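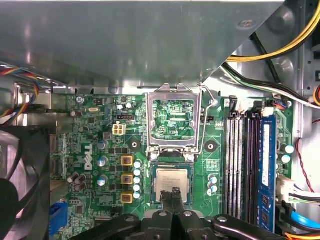
Figure 3. Processor on a green motherboard in an open metal case, with two dark gripper fingertips over the heat spreader.

Home | Issues | Authors | Submit
Filed under: Coaching & Club Culture

3.2 What players heard when the coach changed

I went into the Droma interviews expecting the players to talk about tactics. They mostly talked about bus seats. When Fulgencio Prieto took over in March, he let the squad sit wherever they liked on away trips, and that came up again and again — more than the new back line, more than the early training.

Prosach was a different story. Their chair had told 2,000 members at the season launch that finals were the minimum, and the younger players could quote her almost word for word. One winger told me he'd stopped reading the club newsletter by round 5. I coded this as "outside pressure," but Raluca Vasiliu, my second coder, wanted it under "trust in the board," and we went back and forth on it for most of a Tuesday. We ended up using both codes (see Umali and Suwannarat for a similar fix).

Stakora gave me the thinnest material. Only three players agreed to talk, all of them forwards, and two had signed after the old coach left, so I'd go easy on anything I say about that club. Still, their captain said something I kept hearing elsewhere: he wanted to know who was picking the team, and he wanted to hear it before the papers did.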